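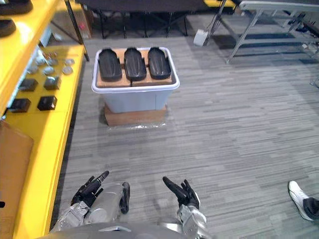 The Green Hallway

By the time the man from Clillus got to the top of the stairs I had already decided to love him. He had a tape measure the size of a dinner plate and he said my hallway was "a beauty," which was generous, because it was covered end to end in brown linoleum that had been curling at the walls since before I could read.

It was my grandmother's hallway, really. The whole house was hers until August, and then it was mine, and I moved to Takesik with two suitcases and a cat and an enormous, giddy wish to fix everything at once!

He measured. He hummed. He wrote a number on the back of a card and handed it to me, and the number was $3199.

"That's with the landing," he said. "And hauling off the old stuff."

I had $300 set aside. I thanked him so warmly that he must have thought I was saying yes, and after his van pulled out I sat on the bottom step and laughed until the cat came to check on me.

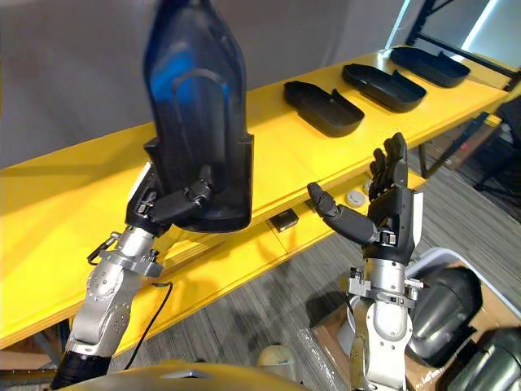
Dark plastic, with a bluish sheen on the upper half.

So I would do it myself. How hard could it be? I walked down the hill to Ninent, the hardware store across from the bus depot, and bought a scraper, a pair of knee pads, and a dust mask. The woman at the register asked how old the floor was, and when I told her, she made me put the scraper back.

"You get that tested first," she said. "Old sheet floor, you don't touch it till you know."

I hated waiting. I waited anyway. A very serious young man came and took a little square of it away in a bag, and I spent eight days stepping around the hole he left by the coat closet. It was a small hole. I got down on my stomach with a flashlight and looked into it every single night, the way you'd look into an oven.

There was something green in there.

The letter came and the floor was clean, nothing bad in it, and I bought my scraper back and started before breakfast. Oh, it was wonderful! The first strip came up in one long piece with a sound like a zipper, and I ran out on the porch with it over my head as if I had caught a fish. The second strip came up in crumbs. So did all the rest. By noon I had a blister on each thumb and I was still happier than I'd been in a year.
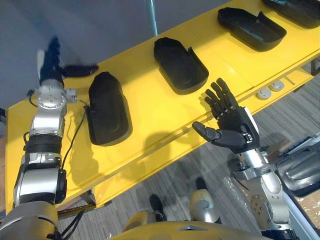

Black trays along the yellow table.

Under the linoleum was newspaper, and under the newspaper were pine boards, wide ones, painted green. It was the green of a rowboat. Down both sides somebody had painted a border of white leaves, freehand, each one leaning a little different from its neighbor. They started out neat at the front door. Near the kitchen they got large and loose and a bit wild, like the painter had quit looking at whatever she was copying and begun having a good time.

I called my mother.

"Green?" she said. "No. That hall was always brown."

"It's green, Mom. It has leaves."

She was quiet for so long I thought the call had dropped.

"She bought a can of green at Thân," she said. "I remember the can. I was four or five. She let me hold the stick. I thought it was for a boat."

"Did you have a boat?"

"No," my mother said. "We never had a boat."

She drove up the next morning – three hours, in the rain – and took her shoes off on the porch without my asking. She walked the length of the hallway in her socks, very slowly, keeping to the middle. Then she walked back.
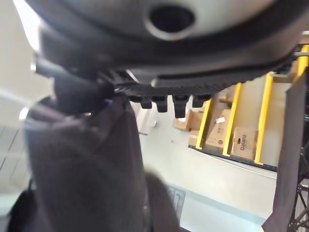

Black tabs below the ribbed edge.

We fought about it, of course. I wanted to seal the boards just as they were, scuffs and all. She wanted to touch up the leaves, and she had opinions on brushes. We settled on the bare patch by the coat closet, where the paint had worn down to the wood and there was no border left to save. She would do the left side and I would do the right.

Her leaves are better than mine. Mine look like beans. It took us until dark, and we had eggs for supper sitting in the kitchen doorway with our plates on our knees, waiting for it to dry, and the cat went straight down the middle of it on her way to see what we were eating.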